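Ratlow Tenants' Group Questions "Finished" Label on Pulten Rooms

RATLOW, April - The tenants' group at Pulten House says it will hold off on praising the repainting of five ground-floor rooms until the trim is looked at again.

"We were told the work was complete," said group chair Esperanza Mercado. "The paint is fine. I'd like someone to explain the baseboards."

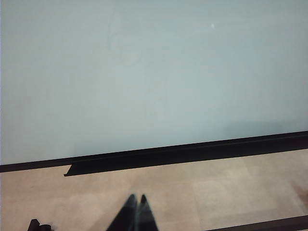 Black baseboard against a pale blue-gray wall, Pulten House. The thicker front piece stops short.

Contractor Georgiou has promised a reply by Thursday - its second such promise.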